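21 Jan 2021

Bin day. Vira wants the gray metal bin sorted before the Nastska stuff gets moved in, so went over it this morning. Back wall of the main compartment has that brown/yellow stain running along it, tried the citrus cleaner, then the stronger one from Takagi. No real change. Leave it. Floor is scuffed all over but thats only cosmetic.

Two small holes in the floor, lower left and lower right. Marius says drain holes, I think old bolt holes. Not plugging them untill someone finds the drawing. Should be in the December folder.

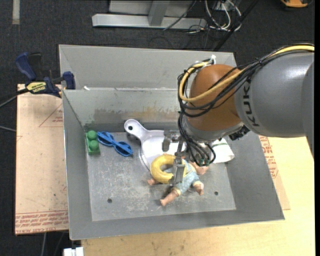

Toys: keeping the baby doll in the light blue outfit and the yellow ring as the standing pair. Ring is thick and glossy, wipes down fine. Doll outfit needs a hand wash now and then, cold, pale yellow trim might run. Siiri has a spare outfit somewhere.

To do
- vacuum carpet round the bin
- new label, old one said 784, list says 2,217??
- ask Lumturie re second section, hers or ours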